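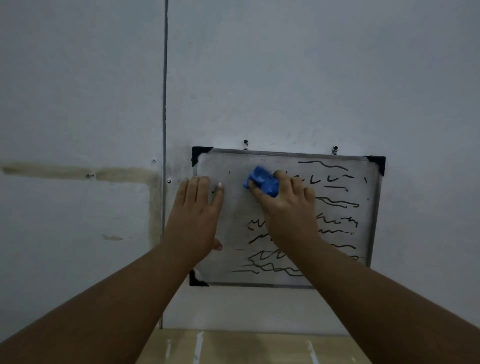
Small wall board, dry erase, left side held by hand. Marker still on the right half and along the bottom.

Wednesday, January 5, 2022

Board cleaning, continued. Surface is gray all over with ghosting from earlier erasing. Question for this week is whether the ghosting is in the coating or is just old ink residue. Leif thinks coating. I have no opinion yet.

Test marks: black marker, freehand. Wavy lines, a row of short hooks, zigzags, and a dense overlapping patch at the bottom. The dense patch is the one to watch. Single strokes are easy and do not say much about the surface.

Method for the dry pass:
Blue eraser, right hand, flat on the board.
Left hand flat against the left side. The board moves on its fixings if it is not held, and a moving board makes the stroke length useless.
No spray, no cloth until the dry pass is written up.

Mounting. The board sits slightly off level, right side low at the top edge. Two screws or hooks stand out of the wall just above it, one dark, one with a silver cap. They do not match. Hanan to check whether either one is carrying load before we lean on it any harder. If the board has to come down, mark the wall first so it goes back in the same place. Corner protectors stay on. Dineo wanted them off to get at the frame — not needed for this, and the eraser does not have to reach the last bit of the corner anyway.

Eraser. Wear is not logged for this one. The tally sheet from the Fevby room stopped at 2,079 strokes and was for the felt block, so it cannot be carried over. Start a new sheet. Petronella suggests replacing at 2,000 regardless of condition. Fine as a working limit until there is something better.

Marker age matters more than I allowed for in the last write-up. Ink left for 23 days on the Gundlow board needed solvent. Ink left over lunch came off dry. Write the time of marking on the sheet from now on, to the nearest hour.

Wet pass, to follow:
Water on a folded cloth first, left half only.
Alcohol on the right half, same number of strokes.
Let both halves dry fully before judging the gray. Wet boards always look clean.

If the gray lifts with alcohol, it is residue and the board stays. If it does not, Tumelo has 2 spare boards from Engelbrecht in the cupboard, same format, unused. Check their hanging points against the screws before promising anyone a swap.

Open: load on the screws (Hanan). New tally sheet (me). Ask Flasthorpe stores which marker they have been sending — the caps changed in the last carton and the ink may have too.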